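Workroom notebook, Sasness Textile Care
March 2026
Entry by: Rocío Aguirre
Present: T. Onishi, L. Rosales

Purpose: to settle the folding order for knitwear before the household care sheet goes to Vestesex for review.

Work was carried out on the bed. A table was considered, but the care sheet is written for people who fold laundry in a bedroom, and Ms. Onishi asked that the conditions match. A plush cover drags on fuzzy knits, and the garment must be lifted at each turn. Sliding it pulls the hem out of line.

Order adopted for sweaters:
Lay flat, front down. Smooth the body from the neck toward the hem.
Bring each sleeve in by the cuff. Do not take hold of the sleeve at the elbow.
Fold the sides to the center, then bring the hem up to the neck.

Mr. Rosales noted that ribbed cuffs spring back if released too early. The cuff is to be set down fully before the hand moves on. Smaller knitted pieces are to be opened out and untwisted before folding, and stacked separately.

The Zerouali storage box remains too shallow for heavy knits stacked flat. Rolling was proposed and not adopted; it leaves a crease across the shoulders. Ms. Montes is to be asked whether the deeper box can be ordered before July.

Open item: wording for "fuzzy" yarns. The present draft says "brushed," a term that two readers did not understand.
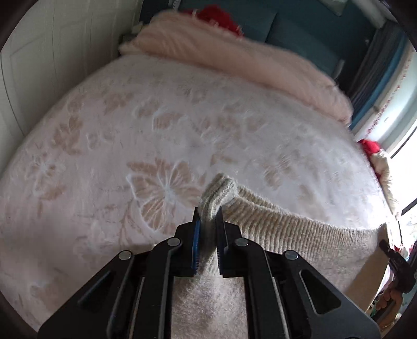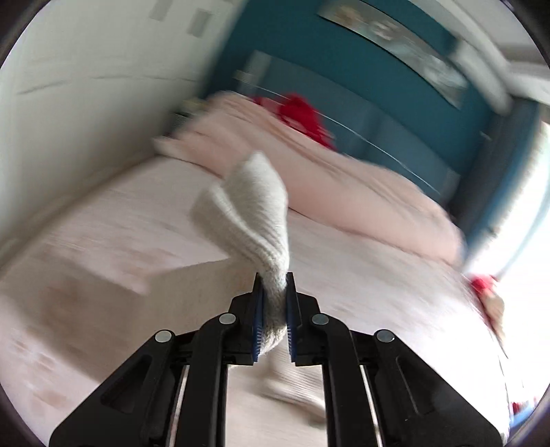 Knitwear handling: sweater cuff (first), smaller light-colored knit (second).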